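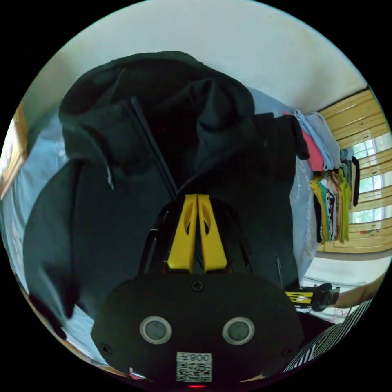

My mother is losing her sight slowly, and it has made me an angry shopper. For two years I have looked for ordinary things that a person with weak eyes can find and use, and most shops offer me the same thing in three kinds of grey. Designers know very well how to do it better. Bright yellow fingers rising from a matte black body, as on the gripper at the top of this page, are found by the eye before it has read any label. I would like to buy a kettle made with so much sense.

I came to Australia from a country where kitchens were full of colour, mostly of bad taste. My aunt had an orange bread bin and a green radio with red knobs. When I was young I was ashamed of them. Now I think that she could find every one of her things in the dark of a winter morning, and my mother in her new flat in Kultenora cannot find the switch for the rangehood at noon. The switch is there. It is a flat grey square on a flat grey panel, and the letters on it are a slightly lighter grey.

The flat was renovated before she moved in, and the agent was proud of it. Everything is "calm". The taps have no red or blue mark. The edge of the step between the kitchen and the balcony has the same tile as the floor on both sides, and in February she missed it and hurt her wrist. I bought a strip of yellow tape at the hardware shop and put it along the edge. The body corporate wrote to us that the tape was not in keeping with the building. I am still answering that letter.

My neighbour Skye Geddes worked for many years fitting out kitchens, and she disagrees with me. Her opinion is that people choose grey because they want to sell the house one day, and a buyer can imagine himself in a grey room. She says also that a home is not a factory, and people are tired of things which shout at them. I understand this. After a day in the office I also don't want to be shouted at. But she speaks of the wall and the sofa, and I speak of the handle, the button and the step. A wall may be as quiet as it likes. The part that you must put your hand on has a job, and it should be allowed to look different from the part that does nothing.

It is also a question of money, and here I am less patient. There are special shops for people with low vision, and I am grateful that they exist. In one of them I saw a kitchen timer with large black numbers on a yellow face for 66 dollars. At the supermarket a timer costs a fraction of this. I don't believe that yellow plastic is so much more expensive than grey plastic. What we pay for is that somebody has decided it is a medical item, and the ordinary timer may stay as unreadable as before.

My friend Shiela Belmonte, who teaches English to adults in the evenings, told me that the oven at her community centre has symbols which none of her 32 students could explain, and most of them have good eyes. They are cooks, nurses, one is an electrician. In the end they wrote the names of the functions on masking tape. I have seen this tape in many homes — on remote controls, on washing machines, on the lid of a rice cooker. Every piece of it is a small complaint to the manufacturer, and the manufacturer never reads it.

I don't ask for a law for every teaspoon. I ask that the dark control should be on a light ground, or the light one on a dark ground, and that the edge of a step should be visible to a person who is carrying soup. The body corporate meets again next month at seven in the evening, and I have asked for ten minutes. I will bring my mother, and I will bring the tape.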